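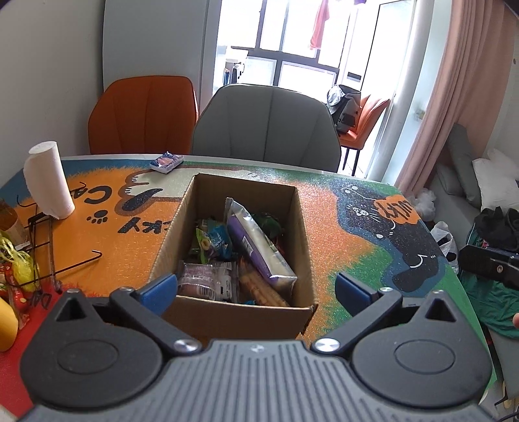 Speaker notes by Hacer Karaca
Hulme student project evening, 28 February 2023

Slide 1. Hi everybody, thanks for coming out. I'm Hacer, and I'm going to talk about the project our class did at Endstead, the one we called Plindden. (Say it slowly, people hear "blended.") I'll leave the snack box up while I talk, so please don't get too hungry.

So the assignment was to teach a robot arm to do one boring household job. Everyone wanted laundry. We went with snacks — picking them out of a box and putting them back in — and I thought it would be the easy option. Ha. More on that in a minute.

Look at how much is going on in that box. You've got the big purple and silver packet standing up on the right, and then the wafer sticks right at the front, and they need completely different treatment. A shiny wrapper bends wherever you touch it. Wafer sticks want to be left alone. If you close the blue pads on both the same way, you're going to be eating crumbs.

[Pause. Ask who has dropped a bag of chips this week.]

Slide 2. How we did it. We held the gripper by hand and did the job ourselves, over and over, and the recordings became our training set. Our goal was 1000 good tries. We ended up with 3509 clips, because we got weirdly into it! Then we had to watch them all, and 331 got thrown out. Mostly it was us starting too early or pulling away before the fingers had opened all the way. A few were just me talking with my hands while holding the gripper.

We worked at home tables instead of the lab bench, and I'd do that again. The lab bench is plain gray. My favorite surface is this one, with the glittery cartoon cat and the LUCKY lettering, and I fought to keep it in. If your robot only works on a plain gray bench, it's not much help to anybody's grandma.

Slide 3. What went wrong. OK, three things, quickly. We named our files terribly, so fix that on day one. We squeezed too hard all through November. And we practiced the easy grabs way too much, since they feel great, and skipped the packets wedged in the middle.

[If short on time, jump to the Ernlow slide.]

Slide 4. Ernlow is the part of the code that sorts clips into keep and toss. It's small and kind of ugly, but the next class can have it. Come find me after if you want to try the gripper on a granola bar — I brought extras.

Questions?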